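TV News | Reunions

Last updated: 2019-04-04

The cast of the kitchen sitcom Morel & Daughter will come back together for a live stage reading in Neltadar, the show's producers said. The series ended its run after 179 episodes and has been in reruns on the Vida channel since January.

Shazia Tanoli, who created the show and wrote the pilot, will direct the reading and take questions from the audience afterward. The script is the unaired finale, which was shelved when the last season was shortened. 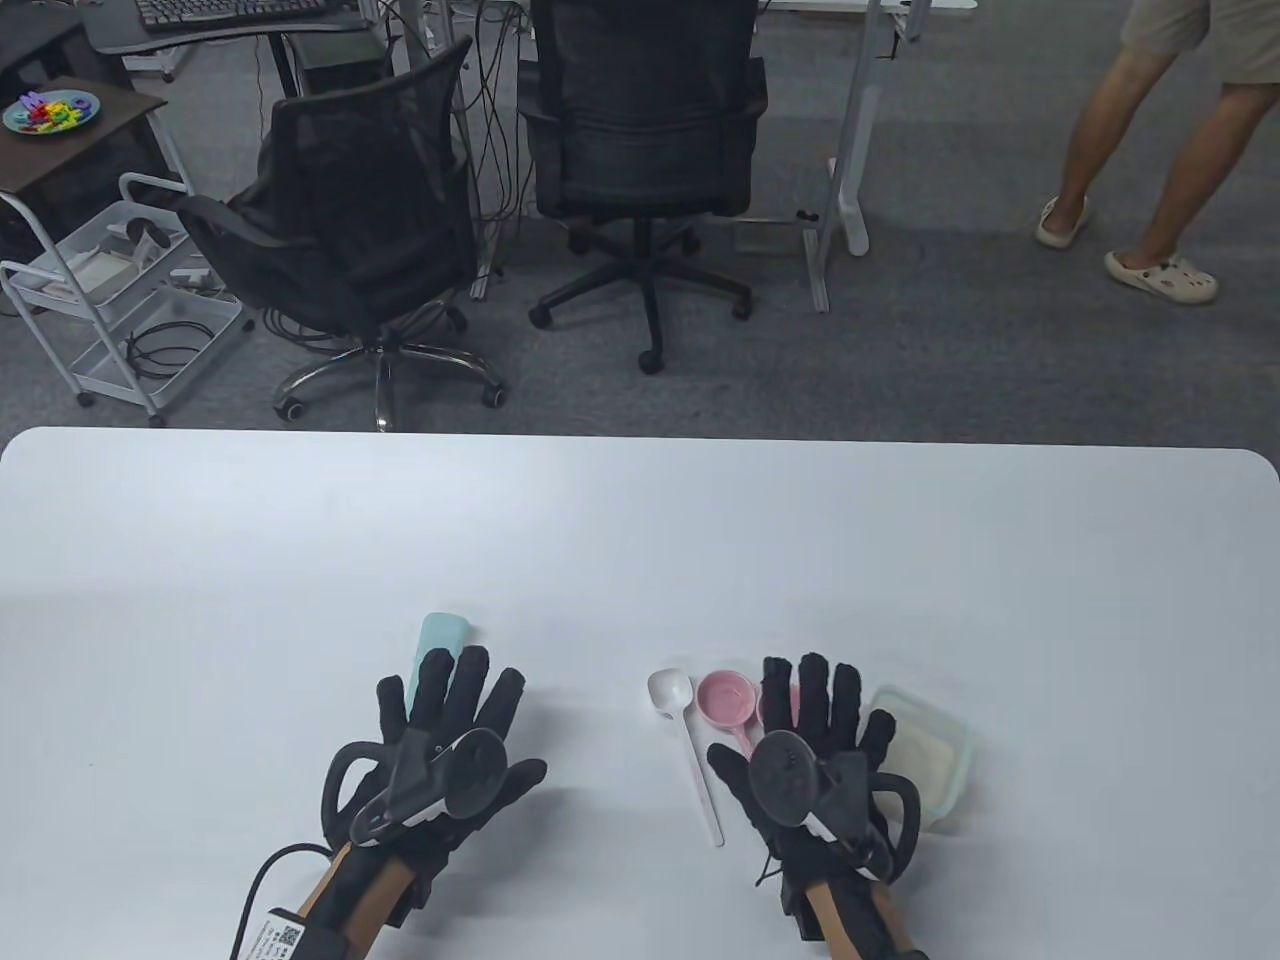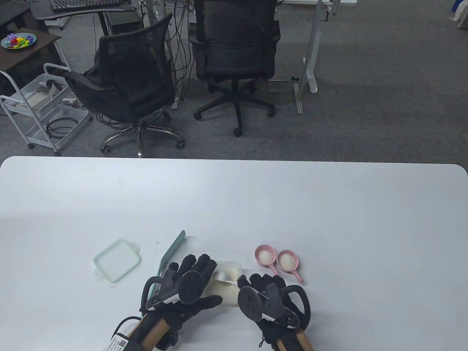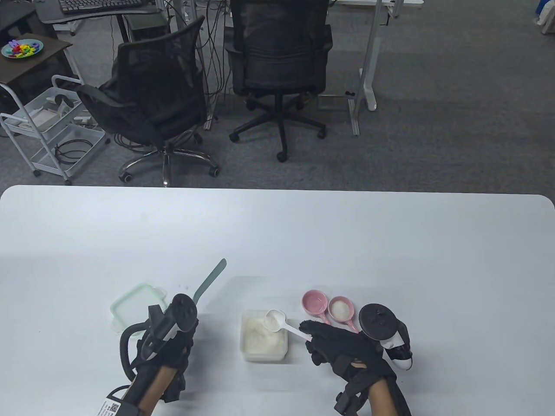
Seven members of the original cast have signed on, including both actors who played the older daughter. The reading will take place at the Lazăr Theater, which seats 1,525. Tanoli said the staging will be simple, with scripts on stands and one table for the cooking scenes. A white table with rounded corners, like the one in the pictures, is all the set the finale calls for, she said, and the small white plastic spoon is close to what the family bakes with in the script. The original kitchen set was taken apart after the final taping.

Theater members can buy tickets first, and 800 seats have been set aside for them. The rest go on general sale at the box office the following week. The reading will be recorded, and Vida plans to show it later in the year along with the pilot.

Tags: Sitcoms, Reunions, Live Events

Get TV and stage news in your inbox. Sign up for our free newsletter. You can unsubscribe at any time.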